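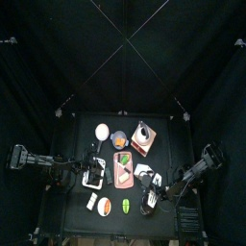
Deltby: a software stack for two-arm tabletop manipulation
Project report, Razia Cheema, 2026-09-02

1. Scope

Deltby connects three existing modules: the Zidar driver, which handles joint commands for both arms, the Mengal planner, and a perception node written for this project. The work covered message timing, object pose estimation and the arbitration of workspace between arms. No changes were made to the hardware.

2. Perception

Each wrist view is segmented separately and the masks are merged in the table frame. Training used 2000 labeled views of toy kitchen items. Items on the pink tray are the hardest case. The tray rim reflects light, and long utensils lying over one another tend to be merged into one mask. A second pass splits any mask with more than one dominant axis.
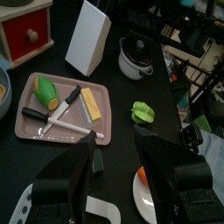

Figure 2. Wrist view with two utensils crossed on the tray.

The segmentation node publishes at 6 Hz. The driver runs at 60 Hz and holds the last valid pose between updates. Poses older than 12 driver cycles are rejected and the arm stops.

3. Planning

Mengal plans one arm at a time. The first arm to request a region locks it, and the other waits or is given a target outside the lock. Locks were at first stored by object name, which failed when an object was relabeled while a plan was running. They are now stored as table cells.

Gripper fingers cover a large part of each wrist view near the table. Pixels inside the finger outline are masked out, and an object partly behind a finger keeps its earlier pose until the outline clears it.
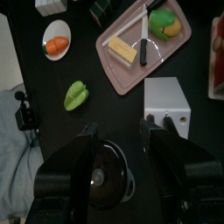 4. Open issues

Dark lids on the dark tabletop still give weak edges, and the pot pose drifts as a result. The lock release message can be lost if the planner restarts. Both are logged in the Clalside tracker and are scheduled for October.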